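Hair bow

A hair bow is a bow-shaped ornament worn in the hair, usually fixed to a clip, a comb or an elastic. I've been making them for 23 years, so forgive me if I get carried away in this entry!

The word covers a lot of ground. At the simple end there's a length of ribbon tied round a ponytail, and at the fancy end there are stacked bows with several layers, a centrepiece and tails hanging down past the collar. Most of what I sell at the Ulthorpe market in July sits somewhere in the middle (school colours, mainly, and netball teams).

Construction

A basic bow starts with two loops pinched at the centre and bound with thread. Grosgrain is what I'd give a beginner, as the ribs grip the thread and the loops stay put. Satin is prettier but slides all over the place, and it frays the minute you look at it, so seal the ends with a quick pass of a lighter flame. Xiaoyan Hou taught me to cut mine on a slant first and I've never gone back.

Organza and film-type fabrics came into fashion later, at least round our way. They catch the light beautifully but they do crease, and you can't iron them out, so store them flat.

Centrepieces

The middle of a bow hides the binding, and people use a knot, a button, a pearl or a faceted gem. Glue matters more than anything here. I leave mine for 8 hours before I let anyone touch it, though Yvonne Naylor reckons overnight or nothing.

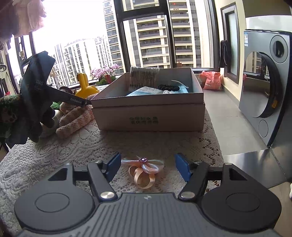
Iridescent bow with a purple gem centre and peach satin ribbon loops, on white lace crochet.

Care

Wipe satin with a damp cloth, never soak it. Clips rust, so take them out before swimming. My oldest bow is a navy grosgrain one and it's still going, bit faded on the left loop.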